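Tuesday, July. Petrenko route, heritage walk leaflet, second draft

Went through the Clullcombe section again this morning. The old text sends people in by the north gate, but that path has been closed since the bank slipped, so the walk now starts at the ferry steps and goes up past the chapel. It adds a bit of climb. I have put a note in for anyone with a pushchair.
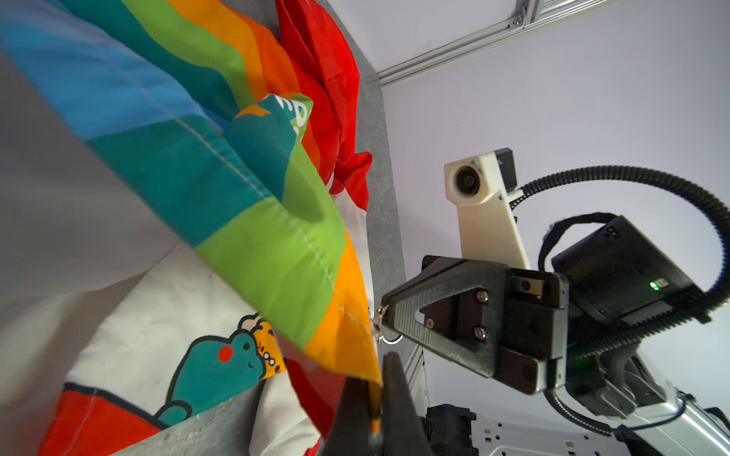 The history paragraph still needs work. We say the fort at Ondar was taken twice in the same winter, and I can only find one of those in the county record. The other comes from the old guidebook, which gives no source. Left it in square brackets for now.

Print run: 2,000 was the first figure. The printer's price for 3,000 is not much more, so I have asked for both in writing. 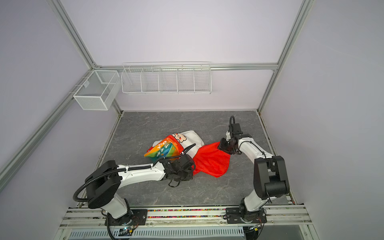 **Fosen Trails Workshop, Routes and Guides**

Map problems, still open:

- The scale bar is wrong on the Ondar inset. It was copied from the main map and never changed.
- The ford is shown as a bridge.
- Two spellings of the same farm. Use the one on the road sign.

Rang the ferry office at 2 pm about the winter timetable. They won't have it until the autumn, so the leaflet will just say to check before travelling. Same line for the chapel opening hours.

I'd like to drop the box on the siege. It repeats the panel at the fort, and without it the town walls get a proper paragraph. Anyone who objects, please write it in here under this entry.

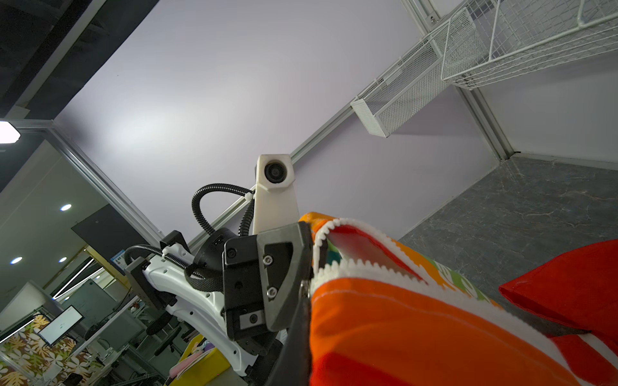

*Gripper holding the edge of the orange fabric.*

Next: walk the chapel stretch with the new text in hand and time it. Then the map corrections go back to the printer together.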